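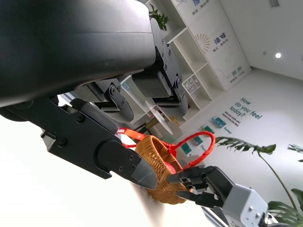
A small woven wicker basket with a red looped handle.

Drukisholm Opens Winter Craft Market Registration

Nov 28, 2018 – Drukisholm has opened registration for its winter craft market, which will offer space to 50 makers of baskets, textiles and household goods. Applications received in September for the shared workshop tables will be carried over and do not need to be sent again.

"Our members have asked for a longer selling season, and we are pleased to provide it," said Gunvor Amundsen, director of Drukisholm. "Many of them work alone and depend on direct sales."

The stall fee is $38 and includes a table, two chairs and a listing in the printed guide. Food sellers must apply separately through Suominen, which manages the market kitchen.

Media contact: Veikko Pelkonen, Drukisholm Press Office, extension 577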